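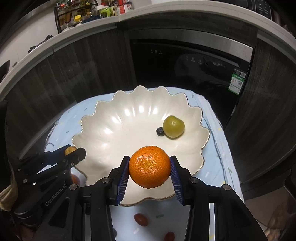 ok fruit bowl thread. been meaning to do this since the move and I have twenty minutes before I have to be out the door so here we go

1/ background for the new people. we moved to Tiserstead in September, smaller kitchen, one real counter. the fruit used to live in a plastic bag on top of the fridge. every week something went soft in that bag and I'd find it by smell

2/ so the bowl. cream white, scalloped, wavy edge with a thin brownish gold line on it. looks like a big open flower or a shell, depends who you ask. came from the secondhand place in Cliltville, back shelf, under a stack of pie plates

3/ it was a "maybe" for two visits. went home without it both times. thought about it in the car both times. third visit, bought

4/ what I like: shallow. REALLY shallow. old bowl at my last place was deep and the stuff at the bottom was basically in storage. with this one you see everything you own. one layer, maybe one and a half if you push it

5/ what I don't like: the fluted sides. pretty, but dust and sticky stuff gets down in the grooves and a sponge just skates over. old soft toothbrush, warm water, drop of dish soap. takes a minute

6/ also the smooth center means round things ROLL. put one mandarin in by itself and it goes wandering. gets better once there's a few things in there holding each other up

7/ so order matters, kind of. big stuff goes in first, off to one side. then mandarins. then small stuff wherever there's a gap. leave one side open until the end so your not dropping fruit on fruit

8/ yes I put blueberries in there. I know. a few people had feelings about this last time. they look nice next to the green stuff and they're gone by lunch anyway. the rest of the box stays in the fridge like a normal household

9/ mandarins tho. this is a mandarin house. favorites are the glossy ones with the really fine pitted skin, feels tight when you press it, not puffy. puffy = dry inside about half the time in my experience. heavy for its size is what you want

10/ look at the stem end too. small pale scar, clean, fine. dark or fuzzy, put it back. if it's already home with you, eat it today or throw it out, do not put it in with its friends

11/ where I buy: the Saturday market at Badutthorpe when I can get there, otherwise the regular store. market ones come loose so you can pick. bagged ones always have one bad guy in the middle and by the time you see him he's gotten to his neighbors

12/ washing. I don't wash mandarins till I'm about to eat them. tried doing the whole lot at once when we first moved in, didn't dry them right, fuzz by day four. if you wash first, dry first. all the way, towel, then leave them out a while

13/ berries same deal only worse. rinse a handful, pat dry, into the bowl, eat. don't rinse the whole box

14/ put a cloth under the bowl!! the table marks if you look at it wrong and ceramic or china or whatever this is (no stamp on the bottom, I checked) will drag. a cloth also catches the juice when somebody peels right there over the table instead of getting a plate. somebody knows who they are

15/ ripe check is every morning while the coffee goes. pick each thing up, look at the underside, turn it over. anything with a soft spot comes out and gets cut up for breakfast. ten seconds. this one habit did more than the bowl did tbh

16/ bananas: not in the bowl. they hang on a hook by the window. they make everything else ripen faster and also they look dumb in it, too long, ends sticking out over the edge

17/ apples I go back and forth. same ripening problem, but if it's just for a day or so whatever. big ones take up the entire bowl so lately they're in the fridge drawer

18/ lemons, yes, one or two. they last forever and the yellow is good. just don't forget the one at the bottom, ask me how I know

19/ somebody asked does it really change how much fruit you eat. in this house yes. bag on the fridge = nobody touched it. pretty bowl at hand height = refilling midweek. no other changes made

20/ somebody else asked about the Mtshali bowl that keeps going around, the tall one on a foot. I've held it, it's lovely, it's heavy, it wouldn't fit under my cabinets. if you have an island go for it. I have a counter the size of a cookie sheet

21/ cost, since that's the next question every time: I traded a lamp and some change for it. can't tell you what it "should" cost. check the edge with your fingertip before you buy any of these wavy ones, the points chip first. run it all the way around. mine has one teeny rough spot by the gold line, you can feel it but can't really see it

22/ hand wash only if there's any kind of metallic looking line on yours. I have not tested mine in the dishwasher and I am not going to

23/ the last fruit thread got 400 replies and most of them were about grapes. grapes go in the FREEZER. please let that be the end of it

24/ ok I'm late. next one is the spice drawer, if I ever finish teh labels. bowl needs filling again before the weekend so if anybody's at Badutthorpe early tell me if the little seedless ones are in yet

Search posts
Contact | Copyright | Back to top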